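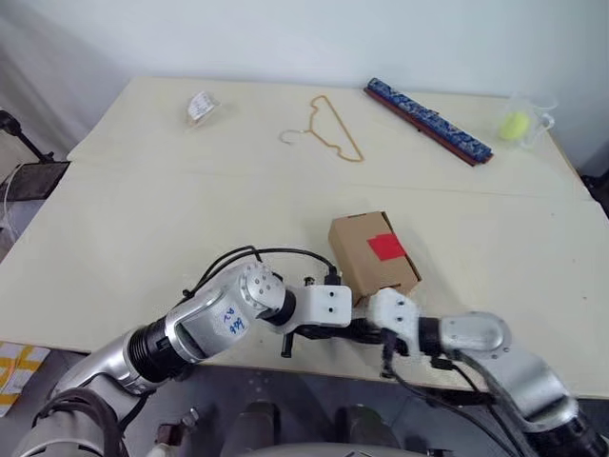

Figure 1. Table 2 with the objects from the mixed group before sorting.

3. Objects and table setup

Our project looked at how people sort small household things when they get no instructions. Cường Tăng and I collected the objects from home and from the lost property shelf at Drarnemside. The total cost had to stay under $200, so we bought very little.

The mixed group has a wire clothes hanger, a long case with a blue patterned lid, a small cardboard box with red tape on it, a clear bag with a paper slip inside, and a plastic measuring cup. The tennis ball stays in the cup at the start. We wanted to see if people would treat the two as one object or take them apart.

The tables are cream colored and stand against a white wall. We left space between the objects so that none of them looked like a pair — apart from the cup and ball.

The hanger was the hardest one to place. Most people put it last, and Rajitha Biswas left it out of her groups completely. Loan Văn sorted by material and Bongani Mabaso sorted by room of the house. The small box usually went with the long case.

In June we repeated the sorting on Table 1 with a second group of objects. Those results are in section 4.

Milan Geerts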